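Blocking a lace-weight shawl: wires or pins?
Posted by Aranka Gál, 2023-11-08

I have finished a triangular shawl in Gilix two-ply, 54 rows of edging, and need it blocked before December. The pattern says to pin every point. I own blocking wires and would sooner use those along the top edge, with pins on the two lower sides only. Does the tension come out even?
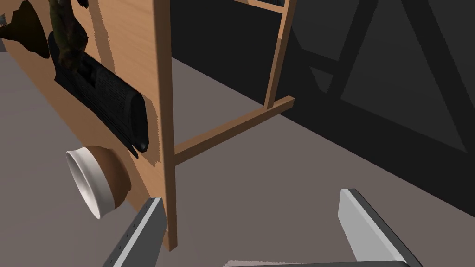 The yarn is wool with 20 per cent silk. My swatch grew by 3 cm in width after a soak and hardly at all in length.

Engelbert Hubmann
Wires on all three sides. Thread them through every edging point, then pull the wire out as one piece. Pins alone give you scallops where you don't want them.

Vija Lapiņa
I disagree about the lower sides. A straight wire flattens a pointed edging — you lose the shape you knitted. Wire the top, pin the points singly. 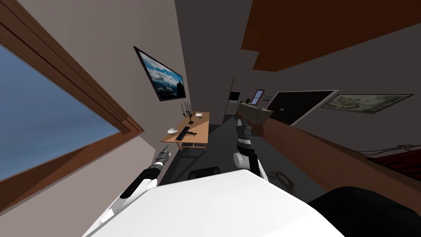

Sakda Nilsuwan thinks the cast-off matters more than either method. If it is tight, no wire or pin will open the points, and he would undo it and use a needle two sizes up.

Aranka Gál
Cast-off is the stretchy one from the Bárány pattern, so it should give. I'll wire the top and pin the rest.

Comments

Emese Simon: Use rustproof pins. Mine left marks on a cream Monura shawl.

Engelbert Hubmann: Flexible wires do follow a point, Vija. Mine are thin enough to bend.

Vija Lapiņa: Then they are too thin to hold the top edge.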